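4.2 What counts as a smoothed cloth

Claims that a household cloth has been "flattened" are common in the folding literature and seldom defined. We doubt that most of them would survive a second reader. A large white cloth on a brown wooden surface (Figure 3a) has broad, shallow folds from one side to the other, and we have seen reports in which a state much like it is scored as ready to fold.
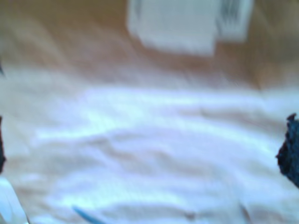
Pledov Textile Handling Group, Esura
Correspondence to the group office, Prollach

Figure 3. (a) Rumpled white cloth with white rectangular items near its upper edge. (b) Equipment at the same site, with a mailer.

The Huttunen scale gives a cloth one score for its whole area. That score hides the thing a person folding it cares about, namely where the ridges lie. A band of creases through the middle spoils the first fold; the same creases near a hem may do no harm. Of 65 cloths scored in March, 14 changed grade when a second reader saw them, and we do not think better training of readers would fix this.

Nearby objects are a further worry. Boxes, cards and papers left close to a cloth shrink the space into which it can be spread, yet they rarely appear in the written record. Sites also differ in what else shares the room. Figure 3b shows a dark blue unit with rows of ethernet ports and a small red light, and a black cable running down past the mailer. We would not pool scores from such a site with scores from a bare laundry table without checking first.
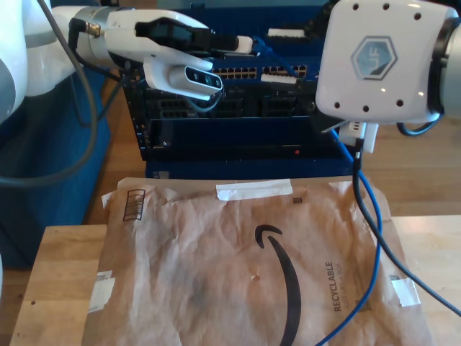 4.3 Limits of the scoring

We have no measure of fabric weight, and the scale was never tested on knits.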